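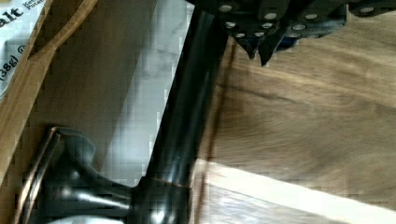
Kitchen and snack drawer help wanted, Otidside shared house

Posted 1 October 2022

Part time, start straight away if you can. We look after the communal kitchens at Otidside and we need someone to keep them in order. Tidying, putting away, restocking, wiping down. No cooking. No nights.

Contact is Fadime Tatlı, details at the bottom. Please read the whole thing first, last time we had a lot of people asking if it was a chef job. It isn't.

What you'd be doing

Two kitchens, one on each floor, same layout more or less. Mornings you clear whatever got left out overnight, wipe the worktops, empty the crumb trays, put mugs and tumblers back. Afternoons are stock and drawers. Crisps, biscuits, tea, kitchen roll, washing up liquid. You write down what's low and Radosław does the order.

Worktops are the main thing. They have a marble pattern and pale grey veining so every coffee ring shows, and people do put mugs down anywhere. Spray, cloth, dry cloth. Stuff migrates to the back, against the stone tiles, and has to come forward so you can wipe behind it. Canisters, utensil crock, all of it.
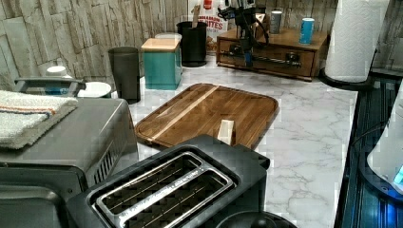
Small appliances get a wipe every day and a proper clean once a week. Unplug first, always. The two-slot toaster is turned over a sheet of newspaper and tapped out, then the steel top polished. Towels are not to be left folded over the top of anything that heats up, please hang them, we do keep on about this to residents and you'll be picking them up and rehanging them a fair bit. Teal canister with the wooden lid stays on the worktop, don't put it in a cupboard, people come looking for it.

Drawers. Snacks go in the wooden drawers, labels up, open bags clipped. Anything torn and gone soft goes in the bin and on the list. Bottles don't belong in with the crisps, take them out and stand them up where they should be. Trays get lifted and cleaned underneath, not round. Wood gets a damp cloth only, no soaking, we've had one drawer front swell and it cost more to sort than you'd think.
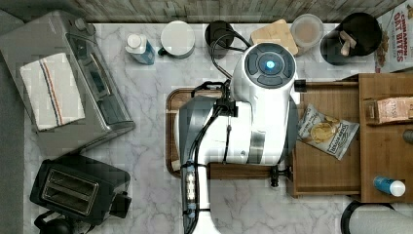 Hours and pay

Mornings and afternoons with a long gap between, so it suits somebody who lives close by. Pay is 565 a month. There is a 500 bonus if you're still with us at the end of March. Paid holiday. Lunch not included but you can help yourself to tea and coffe.

Who we want

Someone tidy who doesn't need telling twice. Cleaning or shop experience is handy, not essential. You need to be OK with bending to low drawers and reaching high shelves, there's a step stool. Reasonable English, spoken mostly, plus enough to write a stock list that Radosław can read. References, two please, one can be a neighbour or teacher.
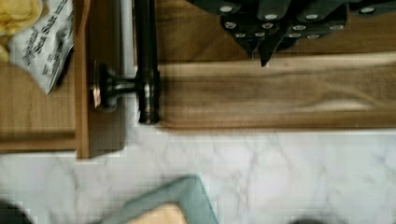

Trial shift is paid. Bogumił Witkowska will show you round and leave you to it for a bit, nothing tricky, one worktop and one drawer. Wear flat shoes. Gloves and aprons provided, bring your own if you've got a latex allergy as ours are latex at the minute.

How to apply

Short note to Fadime Tatlı at the Otidside office, or drop it through the door in an envelope marked KITCHEN. Say when you could start and which hours you definately can't do. No CV needed, send one if you have it. If Fadime is out ask for Edmund Głowacki.

We're reading them as they come in and will take the advert down once the place is filled. No agencies.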